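In Defense of the Paper Towel

Filed under: Home, Opinions
2 comments

I grew up in a house where paper towels were treated like silver. They lived on top of the refrigerator, where a child couldn't reach them, and they came down for broken eggs and sick dogs and not much else. Everything else was done with a dishrag, the same gray dishrag, wrung out and hung over the faucet, and if you had asked my mother whether that rag was clean she would have been very hurt by the question.

So I come to this subject with some baggage. For a long time I believed what I'd been taught, that a person who pulled off a fresh sheet for every little spill was a person of weak character. I married into a paper towel family (the Willems side of things, who buy them in packs the size of an ottoman) and for the first 8 years I went around behind everybody, picking half-used sheets out of the trash and smoothing them flat on the counter to dry. I'm not proud of it, but I got a lot of second uses out of those sheets.

What changed my mind was a table. We bought a round one from a secondhand place on Stoller Street, a good strong purple, and I loved it from the minute it came through the door, but a purple table shows everything. Crumbs, salt, a thumbprint with butter on it, every pale swipe mark a damp rag leaves behind. My rag, which I'd trusted all my life, turned out to be mostly moving things around. I'd wipe, stand back, tilt my head toward the window, and there would be a big cloudy arc where I'd been. One sheet of the quilted kind, the kind with all the little dimples, and the arc was gone. I stood there feeling as if I'd been lied to by a piece of terrycloth.
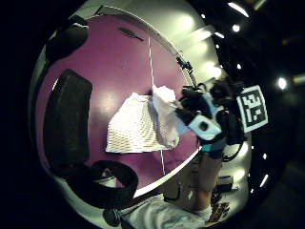

A flat sheet and a crumpled one, on purple.

I do think there are 2 kinds of wiping, and that most arguments about paper towels come from people mixing them up. There's the flat kind, where you lay the sheet out square and let it sit on a puddle and drink, and you mustn't rush it or press too hard. Then there's the bunched kind, where you gather the thing up into a soft knot and go after a spot with it. A rag is pretty good at the second job and hopeless at the first. I suspect my mother knew this perfectly well and just didn't like the price.

Now, I know what can be said on the other side, because I said it myself for years, usually to someone holding a roll. It's wasteful. It is! I won't pretend a trash can full of barely damp paper is a lovely sight, and I still keep a drawer of rags for floors and boots and anything that has been in the garage. But I also remember the smell of that gray dishrag in July, and all the hot water and detergent that went into making it smell that way again by the weekend, and I don't think the sums are as simple as we were told.

My own rule these days is a modest one. Rags for the floor, paper for the table, and a sheet that has only soaked up water gets laid out flat to dry and used once more before it goes. You can take the girl off the dishrag, I suppose. The roll stands on the counter now, next to the bread, low enough for any child who wants it.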